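Chez Fastinach, on apprend à manger lentement

Edem Quaye a ouvert sa table d'hôtes il y a 12 ans, dans une ancienne boutique de la rue Sutherland. On y sert 16 couverts, le soir seulement, et la carte tient sur une demi-page : un bouillon, des nouilles, deux plats de légumes, un poisson quand le marché en a.

« Je n'avais pas de modèle en tête, raconte-t-il. J'avais travaillé dans des cuisines où l'on envoyait 70 assiettes à l'heure. Je voulais faire le contraire et voir si ça tenait. » Les deux premières années ont été difficiles. Le loyer était de 900 euros, il faisait lui-même la plonge et fermait en novembre, faute de clients.

Ce qui l'occupe maintenant, c'est la durée du repas. Il a supprimé le second service et ne met plus de couteaux sur les tables. Tout arrive déjà coupé. « Avec des baguettes, on prend de petites bouchées et on les pose pour parler. Les gens qui n'ont pas l'habitude râlent un quart d'heure, puis ils s'y font. » 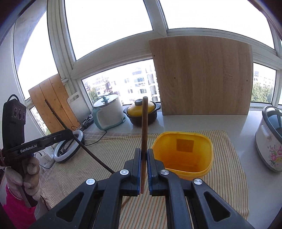
Une baguette en bois brun, à la pointe rougeâtre.

Il ne prétend pas que cela convienne à tout le monde. Certains habitués viennent avec leur propre fourchette et il les laisse faire. Il refuse en revanche de raccourcir la soirée : deux heures au minimum, le bouillon d'abord, le reste quand il est prêt. Les réservations commencent toutes à la même heure – un retardataire prend le repas là où il en est.

Sur les prix, il répond sans détour. Le menu a augmenté deux fois, surtout à cause de l'huile et du poisson. Les légumes viennent d'un maraîcher de Viltden, qui livre deux fois par semaine et décide en partie de ce qui sera cuisiné. 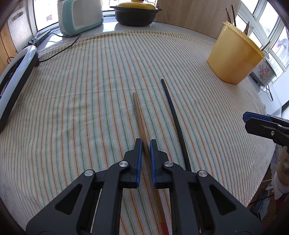 Selon Ailsa Urquhart, la formule a tout de même un défaut : « Avec des enfants, deux heures à table, c'est long. J'y retournerais plus souvent s'il y avait un déjeuner. » Edem Quaye a entendu la remarque plus d'une fois. Un déjeuner plus court est à l'étude pour le printemps, avec le bouillon et un seul plat. Il cherche encore quelqu'un pour tenir la cuisine le midi.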